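Holloway recount

The Holloway recount was a dispute over the result of the council election in Holloway, a mill town of two wards. Held in January, it ended with the lead changing hands twice. Final margin: 18 votes.

Background

Two candidates for the open East Ward seat. Thérèse Sutherland, a former school bus dispatcher, ran on water rates. Themis Politis ran on road repair and keeping the Dratex mill site zoned for industry. Turnout was 1,575, high for a winter vote.

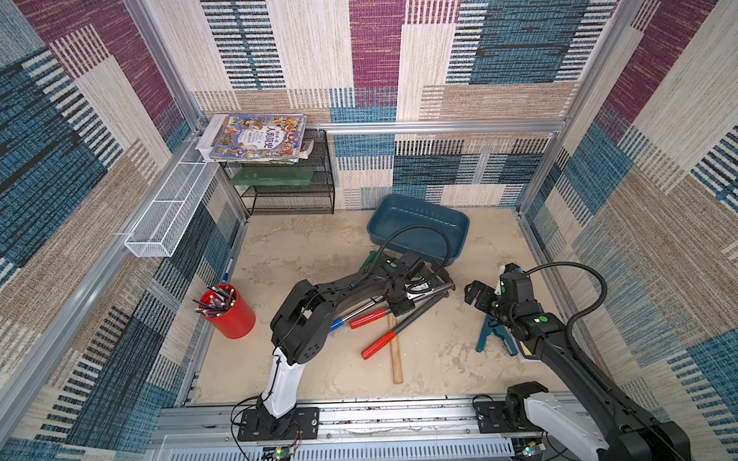 Count and recount

Polls closed at 8 p.m. First count had Politis ahead. Absentee ballots put Sutherland in front before midnight, and Politis asked for a recount the next morning. Town rules allow one when the gap is under two percent.

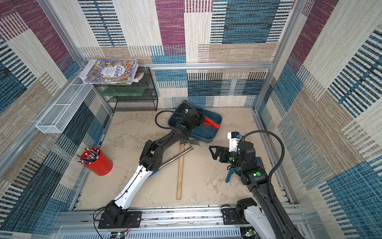

Entry by T. Politis (no relation to the candidate). Section needs sources.

The recount was done by hand in the library basement. 367 absentee envelopes were checked again for signatures – slow work, and both sides objected often. A bundle from the West Ward had been filed with the East Ward ones by mistake. Once it was pulled, Politis led again.
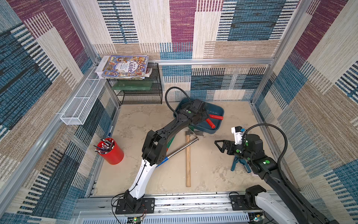 Sutherland conceded two days later but asked for a review of how bundles were labeled. The council agreed, 5–2. Colored ward tags came in the folowing year.

Aftermath

Politis served one term. The mill zoning held. Sutherland ran again for the same seat and won it easily, mostly on the rates issue. 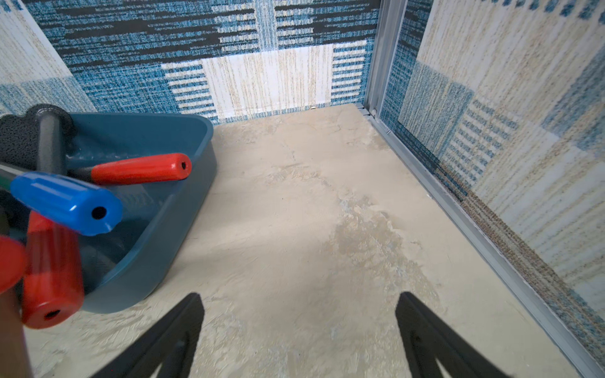 Her first motion moved the absentee deadline up to noon on the day before polling. It passed with out debate. Still in force.

See also: East Ward; Dratex mill site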